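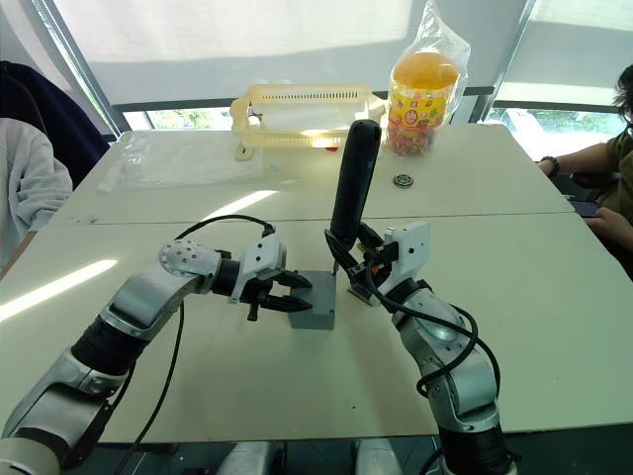 Flunska is the bench log for the gray block work in the Davudton room. One row per try at a block, plus notes on the table, the light, the tool and whatever went wrong. Started as a spreadsheet, got too big, now it's CSV. Most of what you need to know up front is about the table. It's two white tables pushed together, so there's a seam running across the middle, and the sun lays diagonal stripes over the top when it's bright. Both of those have their own column (`seam`, `sun`), please fill them in.

Last cleaned up 2021-04-11. Ayanda Molefe keeps the files, ask her before renaming columns.

## What's in the folder

- `tries.csv` - main table, 3,867 rows
- `blocks.csv` - one line per block, 40 blocks
- `tools.csv` - the 4 tools we kept, the rest got tossed
- `room.md` - table positions, blinds, where stuff lives
- `old/` - first spreadsheet, don't use, dates are a mess

## Columns in tries.csv

| column | what it is |
|---|---|
| `block_id` | written on the bin, not on the block |
| `tool_id` | see tools.csv |
| `start_pos` | front table, back table, or on the seam |
| `lean` | how the handle was held: upright, slight, a lot |
| `lean_dir` | toward back, toward front, left, right |
| `tip_at` | which part of the top the tip was meant for |
| `sun` | none, stripes, full |
| `seam` | flush, gap, step |
| `slid` | y/n, did the block move when touched |
| `note` | free text, often blank |

`lean` is by eye. No one measured an angle. If you need degrees this isn't the right data.

`slid` is only for the block moving along the table. Tipping goes in `note`. We shoud have made it a column, too late now.

## Blocks

Plain, rectangular, matte gray. Always laid flat, never on end. Keep them in the bin under the window with the lid ON, dust gets on them and then the marks are hard to tell from dirt.

Wipe with a dry cloth. Do not use the Cele spray on them - leaves a film and the next person writes down a slide that isn't really about the block. That happened to one whole batch. Those rows have `film` in the note column, drop them.

## Tools

Long black handle, rounded top, thin tip at the bottom. That's the shape we like, `tool_id` T2. The others are shorter or fatter and are in there mostly for comparison. Put the tip guard back on after. Tools go in the Zukora tray, tips all facing the same way.

T3 tip got bent at some point in April. Not sure which row it starts at. Treat late T3 rows with care.

## Table setup

1. Push both tables together until the edges touch all the way along.
2. Run a fingernail across the seam. If it catches, that's `step`, log it and fix the feet.
3. Put the block near the middle but off the seam, unless you're doing seam rows on purpose.
4. Clear the front table. No cups.
5. Check the sun, write it down before you start and not after. It moves.

Blinds half down gives stripes. All the way down gives `none` but the room gets stuffy and people open them again and forget to log it. 76 rows have `sun` changed from what was first written, flagged `sun_fixed`.

## Known problems

- `start_pos` says "middle" in some early rows. Means the middle of both tables together, so probably the seam, but not always. Left as is.
- Block ids 11 and 17 look the same in handwriting. Checked most of them.
- White table, bright day: scuffs on the top are easy to miss. Don't read much into a blank note.
- Left and right are from the front side of the table. One person logged from the back for a bit, those are flipped already. I think all of them.

## Adding rows

Append to the bottom, don't sort. Save as plain CSV with commas. Leave unknowns blank, no "n/a", no dashes. If you swap a table out put it in `room.md` the same day with which half it was (front or back), becuase the tops aren't all equally slick.

## To do

- split tipping out of `note`
- new lid for the block bin
- tape marks on the floor for the table feet
- look at the T3 rows again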